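Plulturcombe Garments — a data card

This site uses cookies to remember your settings. Accept | Manage preferences

# Plulturcombe Garments

Plulturcombe is a collection of recordings of everyday clothes being spread, smoothed and folded on a table. This card describes the clothes and the folding. Installation and file reading are explained in the Gitix package notes.

Maintainers: Shahab Ghasemi, Arash Bakhtiari

## Contents

- Recordings: 2899
- Recordings with a finished fold: 2219
- Garment types: 14
- Fold styles: 4

The recordings without a finished fold are kept in the folder `partial`. Please do not delete them if you study wrinkles, they are the most useful part for this purpose.

## The clothes

Most pieces were bought second-hand in the Shojaei market, and a smaller part came from our own closets. We washed everything before the first use and we did not iron. Ironed cloth keeps a sharp line for many folds, and it made the early tests too easy.

We tried to have thin and thick fabrics in every type. Sports shirts slide and curl at the hem. Heavy cotton stays where you put it, but the sleeves become bulky in the last fold. Colors are written in `garments.csv` with plain names, so "teal" and "turquoise" may be used by two annotators for the same shirt.

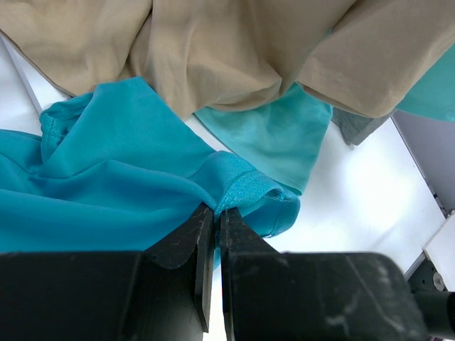

Several pieces can lie on the table at the same time, and they may touch or overlap. In these recordings the label gives only the garment which is being handled. The others have the value `background`, also when they are folded later in another recording.

## Fold styles

1. `half` — one fold along the long side
2. `thirds` — both sides to the middle, then up from the hem
3. `square` — for towels and small pieces
4. `roll` — from the hem to the collar

A fold is called finished when all the edges are inside one hand's width of each other. Arash checked the shirts and Shahab checked the rest, so the strictness is perhaps not fully equal.

## Known problems

- Socks are labeled by pair, even if only one sock is on the table.
- In the October recordings the words `cuff` and `hem` are mixed. It is corrected for shirts only.
- Some pants with elastic waist are listed under `shorts`.

## Changes

The Skovitz towels were added in the last version. Old split files still work, but they do not include them.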